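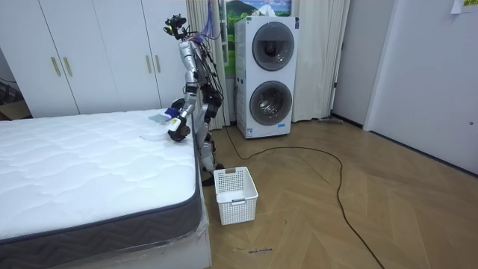 Granström amplía su programa de alojamiento temporal para familias de pacientes hospitalizados

La fundación Granström ha anunciado la ampliación de su programa de alojamiento para familiares de pacientes desplazados, que a partir de septiembre sumará 12 viviendas en la ciudad de Zekovden. El acuerdo, suscrito con la gestora inmobiliaria Purnance, tendrá una vigencia de cuatro años.

Durante el último ejercicio, el programa atendió a 373 familias procedentes de otras localidades, con una estancia media de más de dos semanas. Las nuevas viviendas se encuentran en el barrio de Pleltora, a poca distancia a pie del hospital comarcal, y se entregarán amuebladas.

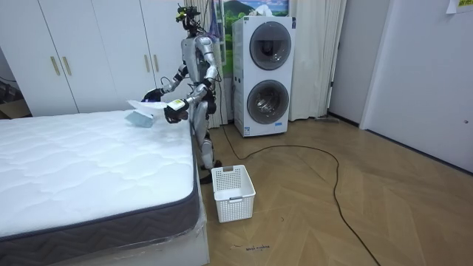 Condiciones de acceso

Podrán solicitar plaza los familiares directos de pacientes ingresados cuyo domicilio habitual se encuentre fuera del municipio. La solicitud se tramitará a través del servicio de trabajo social del hospital — también en casos de ingreso urgente — y no supondrá coste alguno para las familias.

«Quien acompaña a un enfermo lejos de casa necesita dormir bien y tener una cocina a mano», ha señalado Panya Inthanon, directora de la fundación. 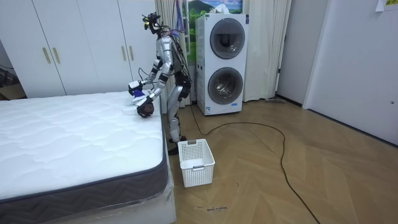 El convenio contempla asimismo el mantenimiento de los inmuebles, el cambio de ropa de cama entre estancias y un teléfono de atención permanente. Ross Ogilvie, responsable de convenios de Purnance, ha confirmado que las llaves de las primeras viviendas se entregarán en julio.

Contacto para medios: Departamento de Comunicación de Granström, de 9:00 a 14:00 horas.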